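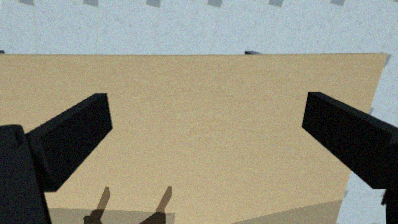

Delwood's simulator, month two

I'm still paying for the Delwood gripper package and I'm still not sold. The sales page promises "contact you can trust." What I get is two black fingers held open over a beige slab, and a grainy picture I wouldn't want to judge a grasp from. The shadows do fall where I'd expect, I'll give them that.

My real gripe is the price. The basic plan covers 1,023 runs, then you wait for the next month or move up. I burned through mine in February on 8 versions of the same pick, and a crashed run counts against you. Support (hi, Afaf) refunded three of them after I complained twice.

Henryk says the Zalewska kit is worse and costs more. Maybe so. He also bought it before trying it. I'm keeping Delwood until the plan runs out, and I won't move up unless they stop billing for crashes.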